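Dye shed notebook – madder, second bath
16 April 2024
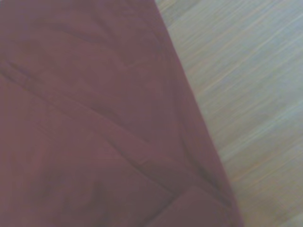
Do we really need to scour the cotton before it goes anywhere near the mordant? It depends on how much you mind blotches, and I mind them a great deal, so in this shed the answer is a good long simmer with soda ash, then two rinses, every time.

12 shares 4 comments

Now, on to the madder. I had a lovely slow morning with the Detby roots, the ones that have been sitting in the paper sack under the bench since August, and I have to say they have aged very nicely. They smell like a garden shed and a spice drawer put together. I ground 191 grams in the old coffee mill (please, anyone reading this, do not use that mill for coffee again, it is past saving) and left the powder soaking in rainwater while I tidied up the skeins.

The first bath, the one with the Clollberg powder, gave me a brick colour that I liked well enough but wouldn't cross the road for. I suspect I let it get too hot. The notes on the lid say to keep it under 70 and I wandered off to hang the rinsed wool and came back to find it steaming away quite happily. Madder goes brown on you when that happens, and there's no coaxing it back. I've kept the swatch anyway and pinned it in the back of the book beside the onion skin ones.

For the second bath I stayed put with a cup of tea and the thermometer – which reads a touch high, by the way, so take that into account if you're comparing with older pages. Slow climb, then a long hold, then I turned off the heat and put the lid on. A spoonful of chalk went in at the start because our tank water is so soft. I think the chalk matters more than anything else I've fiddled with this year. The wool came up a proper warm red, the sort of colour you see on old rugs, and I was so pleased I went out and showed it to the neighbour's dog.

The cotton is always going to be the harder customer. I've been using the Czarnecka method, with the tannin soak first and then the alum, and leaving it a full night between the two. It takes up a lot of the week and a lot of buckets. I did try skipping the overnight rest on 11 little test squares and they came out paler, all of them, and a bit patchy along the folds, so back to the long way we go.

The Grurnovetti pot has a chip in the enamel near the rim. Keep the liquid below it, or the iron gets in and dulls everything. I've put a ring of tape on the outside to show the level.

Things still to do, in no order at all:
- strain the spent bath and save it for a pink, there's plenty of life left in it
- light test strips in the north window, 7 of them, half covered with card
- buy more alum, we're scraping the tub
- find the good wooden spoon

I'd like to try an iron dip on one of the brick-coloured skeins next, just a quick one, to see whether it can be nudged towards a plum. Leave the big bucket free for me, please, and don't tip out the jar with the bran in it, it's meant to look like that.

Comments (4) Shares (12)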